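Care Labels Should State a Drying Method in Plain Terms

The care label on a household textile gives wash temperature in detail and drying in almost none. A towel sold under the Nellutine name in my linen closet specifies a wash limit, a bleach prohibition and an iron prohibition. Its drying instruction is one symbol, a square with a circle inside, and a single dot. A person who owns no tumble dryer gets no guidance from it at all.

I think this is a defect in labeling practice, and one that costs more fabric than wrong wash temperatures do. Most people wash at a moderate setting by habit. Drying habits vary far more. The same towel may be hung over a shower rail in one home, folded over a radiator in the next, and left in a heap on a machine lid in a third.

The relevant variable is exposed surface. A pile fabric holds water in the loops and in the ground weave, and the ground weave gives it up last. When the fabric is doubled over, the two inner faces share a pocket of air that saturates quickly and exchanges slowly. Folded in three, the center layer is effectively sealed. Odor starts there. The owner then washes the item again, hotter and with more detergent, and the residue left in the pile makes the next drying cycle slower.

Support matters as well. A thick rail holds the fold open. A thin one lets the two halves close against each other under their own weight. Rack makers publish load capacity, which is rarely the limiting factor, and leave out rail spacing, which often is. The Drunum folding airer in my utility room is rated well above anything I have put on it, yet its rails are so close together that a bath towel on one touches a bath towel on the next.

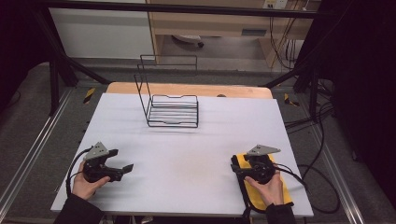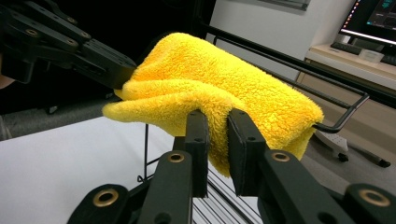 A wire rack, standing beside a folded yellow cloth and two hand-held grippers in the first picture and with a yellow microfiber towel bunched over it in the second.

Microfiber deserves its own line on the label. Synthetic filaments absorb little water themselves and hold it in the spaces between them, so a well-spread cloth can release it fast. The same structure is sensitive to heat and to fabric softener. Most labels cover the heat. Few mention the softener, and fewer say that the cloth should be spread in a single layer.

The usual objection is space. A sewn label is small, and it may have to carry several languages. I accept the constraint but not the conclusion. The label on my Adamczyk bath mat runs to 120 words, most of them a company address and a registration number, 2312, that means nothing to the person holding a wet mat. Ten words would cover the drying method: "Hang in one layer. Leave a gap on both sides."

A second objection is that symbols are universal and text is not. Symbols for line drying and flat drying already exist. Kadimo prints both on its kitchen linens, and the flat-drying mark on the heavier pieces is correct for their weight. What the symbols do not convey is layering or clearance, and a new mark for those could be drawn inside the same square.

I would put the drying instruction first on the label, ahead of the wash temperature, and set it in the largest type the strip allows.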